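Search this site Go

Posted in March by the Minutes Secretary

Minutes of the spring meeting, Wasside Allotment Society

The meeting opened at 7.30 p.m. The last minutes were passed, with a complaint that they made the water bill sound settled. It is not settled.

Fruit tree order. The Mavmont nursery offers 100 bare-root apple trees at a discount and says 80 will crop in their second year. Several members doubted this. The last lot from Mavmont came with the same promise and most are still sticks. Asked for the claim in writing before any money goes out.

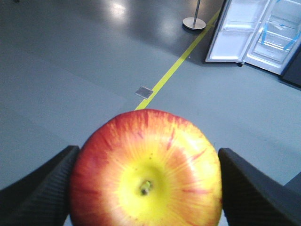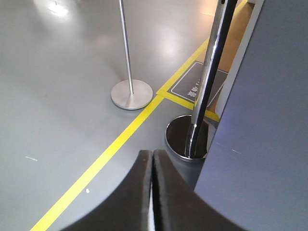
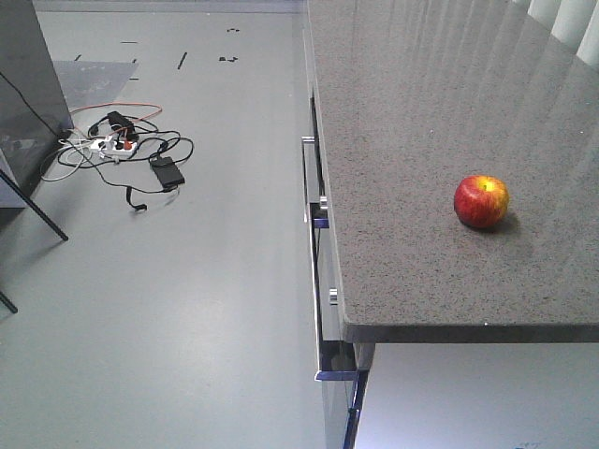
Wasside Allotment Society, Orchard Group

Brunberg Road gate. Cuadros quoted over 1000 dollars for a new lock and post. It was asked why a lock needs a post. No answer in the quote. Two more prices to be found.

Compost. The "free" delivery now carries a fee. Refused, 6 against.

Apple day. Proposed again for the fall. The meeting was reminded that last year's made a loss once the tent was paid for. Put off until there are figures people can believe.

Closed at 9.10 p.m. Water bill carried over.

Contact us | Copyright Wasside Allotment Society | Back to top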